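How I Fold Team Kit on the Sofa

I fold everything on the sofa. I know, I know, there's a perfectly good table, but the seat is wide and it's at the right height for my back, so that's where the clean clothes end up (and where they used to stay until somebody needed to sit down!).

Start with the shorts, they're the easy win. Lay them with the waistband at the top, pull it straight by both ends, then smooth the legs down with the flat of your hand. Fold one leg over the other, then bring the bottom up to the waistband. Done!

Jerseys are slippery little things and took me most of October to get right. Shake yours out hard, twice. Lay it face down with the collar away from you, fold each side in toward the middle, and lay the sleeves back over themselves. Then fold the bottom up in thirds. If there's a print on it, keep your creases off the print if you can, mine cracked right across after one bad winter in a drawer.
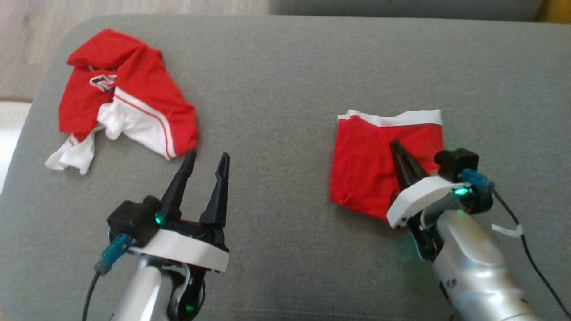 234 words | Filed under Laundry

Red and white jersey still in a heap, red shorts lying nearly flat with the white waistband across the top. I always leave the jersey for last and then grumble about it.

Stack the shorts on the jersey and tuck the pair into the bag together. My friend Tarmo Uibo rolls his instead, and they fit fine in his bag too, so roll if you like rolling.

Next up: socks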